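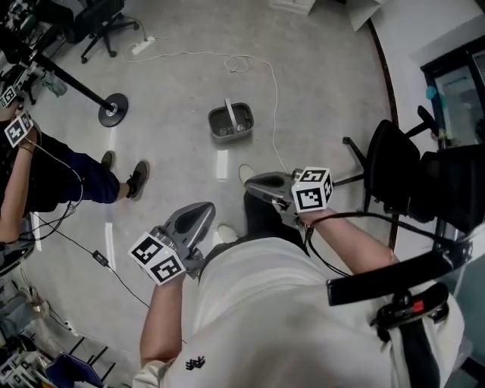
Visit to the Alteck demonstration hall, Plikby

Alteck opened its data hall to outside visitors in December, for one afternoon. I went because our shop is looking at ways to teach a pair of arms to sort small parts, and so far all of our teaching has been done with a pendant.

The hall takes up the ground floor of a former print works. Most of the demonstrations recorded there are made without a robot. The operator holds a gripper in each hand and does the task directly. Each gripper carries a cube printed with square black and white codes, and tracking software works out the position and angle of the jaws from the codes. The grippers are wired, so the operator learns early on to keep the cable on the outside of the forearm.

The task that afternoon used a small gray basket with a raised handle, placed on the concrete floor. Short strips of white tape are laid on the floor for the session. The written procedure is one page: start with both jaws open, lift by the handle, set down, release, step back. An operator records 40 runs and then takes a break. Runs in which a cube is hidden from view for too long are thrown out by the software. The rejection count on the sheet by the door was 23 out of 200 for the morning, which the staff considered high. They put it down to a new operator turning the wrists inward.

Working at floor level is harder than it looks. I was given a turn and completed three runs, of which one was kept. The grippers are not heavy, but there is no feel for grip force beyond what comes back through the handle, and I closed too early twice.

The second half of the tour covered remote control. A pair of arms named Lalel is driven from a seated station in the next room, through two smaller arms of the same layout. The delay was low enough that I stopped noticing it. The operator gets camera views only, and depth was the weak point - most misses were short of the object. Output is lower too: 28 usable runs an hour on a good day, against well over twice that with the hand-held grippers.

Alteck uses the hand-held method for volume and the remote station for tasks where the reach of the real arm matters. Files from both are converted to one format, called Tang, before training. I asked whether the two sets can be mixed freely. The answer was yes for simple lifting, and not yet for anything with a twist in it, such as a jar lid.

Parking is behind the building, entered from the canal side. Closed shoes are required in the hall.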